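# The slow return of the night ferry

When the last boat from Grostport to Ukier stopped, few people in the town believed it would come again. This April it did, with 357 passengers and a very loud horn.

Oliwia Domański sold tickets on the old line and now she sells them on the new one. "People ask me first about the price, then about the soup," she told me. A simple cabin costs 100 euros, a seat much less.

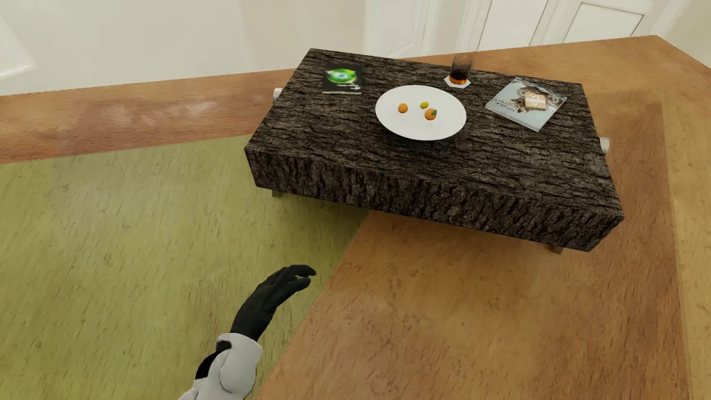 The crossing takes the whole night. I slept badly, but at five in the morning I stood on the deck with two lorry drivers and we watched the lights of the Flores lighthouse, without speaking. For me this was worth the ticket.

Not everybody is glad. The harbour street in Ukier has 623 residents, and some of them complain of the engines at night. The town has promised them new windows before winter.

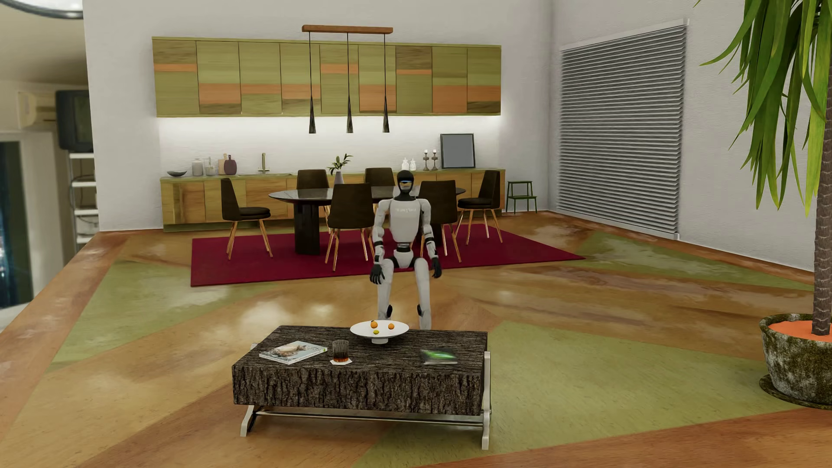 *Dark coffee table with a rough, bark-like slab, and the dining area behind.*

Bookings for the summer are already good, Oliwia says. The soup is barley, and it is finished by nine.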